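4.3 Does the color of the bowl change how much people eat?

The claim that red tableware makes people eat less has traveled a long way on thin support. It is usually explained by the idea that red works as a stop signal, learned from traffic lights and warning labels. We find this explanation too convenient. Red is also the color of ripe fruit, ketchup bottles and half the snack aisle, and the same authors who call it a warning in one paper call it appetizing in the next.

Our own data do little to rescue the claim. In the Skaltholm sessions, diners given red bowls left slightly more food behind than diners given white ones. The gap shrank to almost nothing once we took out the 11 people who had told us they disliked the dish. At Wistham, where the menu was changed in September, the gap ran the other way. Neither result should be leaned on. A study that wanted to detect an effect of the size usually reported would need a sample closer to 4000 meals, and we know of no published work on bowl color that comes near it.

A second explanation, put forward in the Jiststead report, is contrast: food that stands out from its dish looks like more food, so people serve themselves less. This is at least testable, but it is often tested badly. Contrast is treated as a property of the dish alone, when it depends on the food, the lighting and the surface underneath. A brownish food in a red bowl (Figure 2) is a different case from rice in the same bowl, and pooling the two under "red" tells us very little.

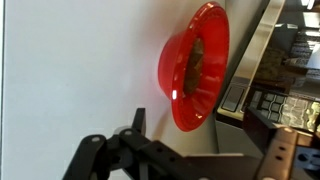 Figure 2. Brownish food in a red plastic bowl on a white surface.

There is also the matter of who served the food. In 10 of the studies we reviewed, staff filled the bowls, so contrast could not have affected serving size at all. These studies are still cited in favor of the contrast account. We have left them out of the pooled estimate in Section 5 and report them separately, with the raw leftover weights where the authors supplied them.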